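What Do You Do at a Robot Open Day?

By Stefaniia Zakharchenko
10 September 2023

The first thing you learn at a robot open day is that robots are slow. If you have seen movies, you are expecting something that can juggle, run up walls, and be rude to people in a deep voice. What you get is an arm that takes its time picking up a bottle, like your grandfather choosing a melon.

Stay anyway. It gets good.

The open day I went to was at Wastby, a robot lab with a very ordinary front door and a very large amount of free lemonade. Once a year they let in anyone who wants to come, including people who are 6 years old and people who only want the lemonade. You get a sticker with your name on it. Mine said "Stefania," which is close.

So what is a robot?

People argue about this a lot, and some of them do it for a living. A good simple answer is that a robot is a machine that can sense something, decide something, and then move. A toaster gets hot and pops up when its time is over, and most people wouldn't call it a robot. It has no idea whether you put bread in it or a library card. (Please don't put in a library card.)

The robots at Wastby are mostly arms. They have no heads, no legs, and no feelings about you one way or the other. An arm is bolted down at one end. At the other end it has a gripper, which does the job your fingers do, only with far fewer fingers. In between are joints, and each joint has a motor inside that turns it.

Try this at your desk. Keep your shoulder still and touch your nose. Now keep your elbow stiff and try to touch your nose. You can't, unless you have a very unusual nose. Joints matter. When engineers plan a robot arm, they spend a long time thinking about how many joints it needs and how far each one should bend.

The kitchen that isn't there

After the lemonade, we were taken into a room with a big screen. A boy near me said, "Where's the robot?" and the guide, whose name was Romaniuk, pointed at the screen. The boy looked like someone who had been promised a dog and given a picture of a dog.

But the screen was the best part of the day, so I'm going to explain it properly.

A robot has to practice, the same way you have to practice the recorder. The trouble is that a robot arm is heavy and costs a lot of money. If it makes a mistake, it can smash a plate or bend its own gripper, and then everybody has to stop and have a meeting. So a lot of practice happens inside a computer. The engineers build a make-believe room, put a make-believe robot in it, and let it get things wrong there. This is called a simulation.

It's a bit like a video game, except that the player is also a computer and there is no music.

The program they use at Wastby is called Cliltell. It knows about gravity, so things fall down when you let go. It knows that a ball rolls and a brick doesn't. It knows about light and where shadows ought to go. It can also fill a room with objects, and this is where things get odd, because Cliltell has no manners at all. It has never eaten dinner. It doesn't know what belongs on a table.

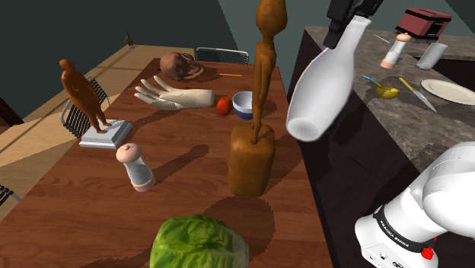

A practice kitchen in the simulator. The robot has the white bottle; the statue has its feet in the bread.

I asked Romaniuk who would keep a sculpted head on the dinner table, next to a pencil. He said, "Who would keep their room the way my daughter does?" and I had to admit this was fair.

There's a serious idea under all this silliness. Suppose you only ever practiced catching with one red ball, in one yard, on sunny days. Then somebody throws you a green ball indoors. You'd probably manage, because you are clever and have a human brain. A robot might not. It may have learned "catch the red thing in front of the fence" and have no clue what to do about a green thing in front of a couch.

So the engineers mix everything up on purpose. They change the objects, where they are, which way they're tipped, and how the light falls. An apple might sit beside a bowl in one kitchen and on the floor in the next. A cabbage might turn up anywhere. If the robot can learn to find the bottle in the middle of all that nonsense, it has a much better chance of finding a bottle in your house, where there is nonsense too, just a different kind.

Wastby had made 1,507 practice kitchens by the time I visited. Romaniuk told us that the computer can work through 50 of them at once, which sounds like cheating. I can only cook in one kitchen at a time, and even then not well.

How does it pick up a bottle?

You have been picking up bottles since you were a baby, so you've forgotten how hard it is. Let's slow it down.

First, the robot has to find the bottle. It gets a picture from a camera, and to a computer a picture is nothing but a huge pile of numbers, one little group for each dot of color. Somewhere in the pile is a bottle. Good luck!

Next, it has to work out how far away the bottle is. Your two eyes do this for you without being asked. Close one eye and try to touch the tips of two pencils together, and you'll see how much help the other eye was.

Then it needs a path. The straight line from here to there might go right through a loaf of bread or a lamp. The robot has to plan a way to swing its whole arm past everything, elbow included. People forget about the elbow. I have knocked over a lot of orange juice that way, and I've had my elbows for years.

Last comes the grip. A bottle has a thin part and a fat part, and the neck is often the handy place to hold it. Squeeze too softly and it slips out. Squeeze too hard and you have a broken bottle, or you would if this weren't a simulation, where you have a lesson and can start over.

Then there's letting go, which has its own problems. A bottle put down crooked will fall over. A bottle let go too high will land with a bang.

The real arm

We did get to see a real one in the end. The boy who wanted a dog was first in line.

The arm stood behind a yellow line on the floor, and we were told to keep our toes on our side of it. Next to it was a big red button for stopping everything in a hurry. A grown-up stood by the button the whole time and did not get to have any lemonade.

The arm's job was to move a plastic cup from a tray to a shelf. Before it came out of the simulator, it had tried this in make-believe 1,000 times. Now it had to do it in front of children, which is harder, as any teacher will tell you.

It reached out. It stopped. It seemed to think. (It was doing math, but from the outside, thinking and doing math look the same, and on some people they look like being asleep.) Then it closed its gripper on nothing at all, next to the cup, and carefully lifted the nothing up to the shelf.

We clapped. It seemed polite.

Romaniuk moved a lamp that had been shining on the tray and pressed a key, and the arm tried again. This time it got the cup, carried it over, and put it down so gently that it made no sound. We clapped a lot harder. The boy asked if he could have a turn at being the robot, and the guide said yes, so he spent the rest of the visit moving cups with two stiff fingers and making a humming noise.

I asked what had gone wrong the first time. Romaniuk thought the lamp had made the cup look shinier than any cup in the practice kitchens. Real life had come up with something Cliltell hadn't. He wrote it down in a notebook, and by April, he said, the kitchens would have shinier cups.

Questions kids asked

Does the robot get bored? No. It can't get bored, tired, or hungry. It also can't get proud of itself, which seems like a shame after that second try.

Could it do my chores? Not yet. Folding laundry is very hard for robots, because a shirt is a different shape every time you drop it. Garnico, the company that lends Wastby its cups and trays, would like a robot that can wash dishes. So would everyone.

What happens to the things in the pretend kitchen when you turn it off? They stop being worked out by the computer until somebody starts the program again. The girl who asked this didn't like the answer and said goodbye to the apple, just in case.

Who decides where the cabbage goes? The computer picks, using random numbers. That's like rolling dice, if your dice had cabbages on them.

Try it at home

You can run your own robot open day with one friend, one scarf, and one plastic cup.

Put the cup on a table with some other unbreakable things. One of you is the robot and wears the scarf over your eyes. The other is the programmer, who may only give short orders, such as "left," "forward," "down," "close," and "stop." The robot must do exactly what it's told and nothing else. If the programmer forgets to say "close," the robot doesn't close its hand. If the programmer says "forward" and forgets to say "stop," the robot keeps going, so clear some space behind the table.

When you've moved the cup, swap places. Then mix up the table and do it again. Put a sock on it. Add a shoe, a potato, or your brother's homework.

Words to know

Gripper: the part of a robot arm that holds things.

Joint: a place where an arm bends or turns. You have them too.

Random: picked by chance, with no plan.

Simulation: a make-believe version of something, made on a computer, that follows rules like the real world's.

Sensor: a part that lets a machine notice things. A camera is one kind.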